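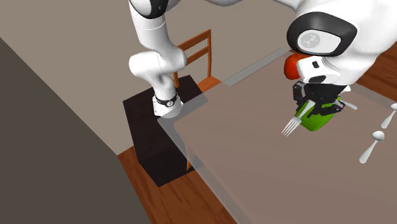 Can a grasping policy learn from its own failed attempts without anyone labelling them?

It can, as long as the simulator saves its state shortly before each failure, so that the policy can go back and try something else from the same spot.

Home | Archive | Threads | Subscribe | Search

Mateos-tabletop list
Subject: Re: rewinding instead of resetting – any numbers yet?

Hello all,

Numbers at last, and I'm really pleased with them! I've left the original question in below, as it sat in the archive for ages without a proper reply.

> Has anyone on the Brurnham side tried rewinding the simulator
> after a bad grasp, instead of throwing the whole run away? We
> reset everything in Branier each time something slips and most
> of our computing time goes on the arm travelling back to the
> table. I also wonder whether the policy would just learn to
> depend on the rewind. If you have a result, even a messy one,
> please post it.
>
> Also, does it cope with cutlery? Ours is hopeless with forks.

Right, in order.

We did try it, and we've been calling it Amow. While a run is going, Branier keeps a short trail of saved states. When a grasp fails we go back along the trail, pick a state a little before first contact, and let the policy have another go with some noise added to the wrist angle. If the new attempt works, we keep both – the good one as something to copy and the bad one as something to steer away from. If six attempts in a row fail, we give up on that state and move on. That's the whole method. The code that does it is shorter than the code that draws our plots.

The test was tidying tableware, with up to 30 objects to a layout (most layouts had far fewer, but I wanted a few horrible ones). Both policies had the same training budget and the same starting weights. We marked them on 23 layouts that neither had seen in training. The plain reset version cleared 4 of them. Amow cleared more than half, and I ran the evaluation again from scratch before letting myself believe it. I'll put the exact table on the list once the seeds are finished, because I don't want a number going round that changes next week.

On forks: much better, still not good. Spoons lying flat with a bit of space around them are nearly solved, and you'll see a pair of white ones near the table edge in the render I've attached. The awkward part is nearer the gripper, with a fork right up against the round green object. Thin things next to round things are where the old policy fell apart. It would go for the round one and treat the fork as if it didn't exist. The rewound attempts give it lots of practice at the last bit of the approach, and you can watch it start to turn the wrist earlier. I spent a whole evening just looking at replays of this, it's lovely to see.

On depending on the rewind: this was my worry too. There's no rewinding when we evaluate, so anything it gains has to carry over. We did find one odd habit. Early on, it got sloppy about the long reach and careful only near contact, presumably as that was where most of its data came from. Mixing in ordinary full runs sorted it out. I'd start with an even split and go from there.

Things I don't know yet:

- whether any of this survives on real hardware. Everything so far is in simulation
- what happens with two arms working at once. There are two in the render, but the results above come from grasps by a single arm
- how far back to rewind. We picked a fixed distance by eye and it deserves a proper sweep

One warning if you try it in Branier: save the contact cache along with the poses. We didn't at first, and objects would jump slightly on restore – the policy learnt to wait for the jump and grab them then. Very clever of it, and completely useless.

I'll tidy the branch in April and post a link. If someone has a nasty cutlery layout of their own, please send it over, I'd love to run it.

Cheers from Brurnham

Reader comments

The contact cache tip has just explained a fortnight of strange results for us. Thank you!

Did you try choosing the rewind point from the value estimate? A fixed distance seems a bit rough for thin objects.

Would like to see the reset baseline with twice the budget before getting too excited, but this looks promising. Sending a layout with far too many forks in it.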